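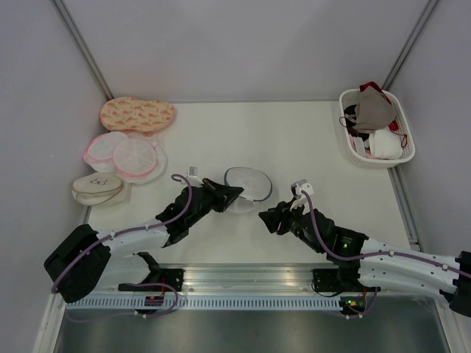

Wonport, July 13, 2020

Ticket: left arm lags and then jumps during hand-guided teaching, soft bag task
Opened by: Ka-ming Tai
Station: Clomemwood, two-arm cell
Status: open, workaround in place

Hi all, me again! I'm putting everything in one ticket this time so whoever picks it up doesn't have to dig through my messages.

What I'm trying to do: teach the pair of arms to take a soft item, bring it to the middle of the table, hold it steady with the left and work on it with the right, then put it in the white basket at the back right. The items are the mesh bags and fabric pouches, with the waiting ones down the left side. The mesh one with the dark blue-gray trim is my test item for this whole ticket, so if you try to repeat any of this, please use that one and leave the pink-edged ones where they are.

What goes wrong: when I teach by remote control, the left arm follows me fine until the gripper gets near the mesh. Then it hangs back a little, and when I push the handle further it catches up all at once. On a stiff object you'd hardly care. On sheer mesh it means the tip goes into the fabric and drags the whole bag toward the front of the table. The right arm does none of this. Same software, same settings (I thought so anyway, see below).

How often: out of 45 demos I had to throw away so many that I gave up and went for coffee.

What I tried, in order:

Restarted the teaching program. No change.

Restarted the controllers, both sides, full power off. The first few demos felt better and I got very excited, and then it came right back.

Swapped the handles, so my left hand was driving with the one I normally hold in my right. The lag stayed with the left arm. So it isn't the handle, and it isn't my left hand either, which Su's forum people kept hinting at.

Checked the purple cable on the left arm. It makes a pretty tight bend up past the wrist, and I wondered if it was tugging when the wrist rolls. I gave it more slack and ran the same motion again. Maybe a tiny bit smoother? I wouldn't swear to it. I've left it with the extra slack for now – please don't tidy it back.

Turned off remote control and moved the left arm by hand instead. This was the interesting one! Guided by hand, it records cleanly, no jump at all, and playback is smooth too. So the joints themselves seem okay, and whatever is wrong happens between my handle and the arm.

Then I compared the settings files line by line, left against right, and found this:

left: follow_filter = 300
right: follow_filter = 45

That number is the smoothing window in milliseconds. I have no memory of changing it, but I do remember somebody loading the Enden profile on this cell back in December for the slow pouring task, and I bet the left side never got set back. With a window that long the arm is basically averaging where my hand used to be.

Set left to 45, saved, restarted. The lag is gone when I wave the arm around in free space. Big improvement, I did a little dance.

Why the ticket is still open: near the mesh I still get a small jump, on about 3 demos in a row and then none for a while. It's much smaller than before, and it only shows up when the gripper is closing at the same moment as the wrist turns. I can avoid it by doing those as 2 separate moves, stop the wrist first and then close. The demos come out a bit robotic that way (sorry), and I'd rather not teach the policy a pause it doesn't need.

Workaround until then, for anyone teaching on this cell: check that the left follow_filter says 45 before you start, because loading the Enden profile will put the old value back. Bring the left tip in low from the side of the bag and not straight down on it. Finish turning, then close. And if the mesh bunches up, cancel the demo and lay the bag flat again. I kept a few where I tried to rescue it halfway and they were useless on playback.

Questions for support:

Does the gripper command share a queue with the wrist command on the left? It feels like one is waiting for the other.

Is there a way to lock follow_filter per cell so a profile can't overwrite it?

Can I keep the hand-guided demos and the remote ones in the same set, or do the timestamps differ? I have a decent pile of both and would hate to start over.

Logs from before and after the settings change are in the Clomemwood folder, with the old settings file next to them. If you need a live session, I can leave the cell set up as it is, just message me first so I can clear the schedule with the next group.

Ka-ming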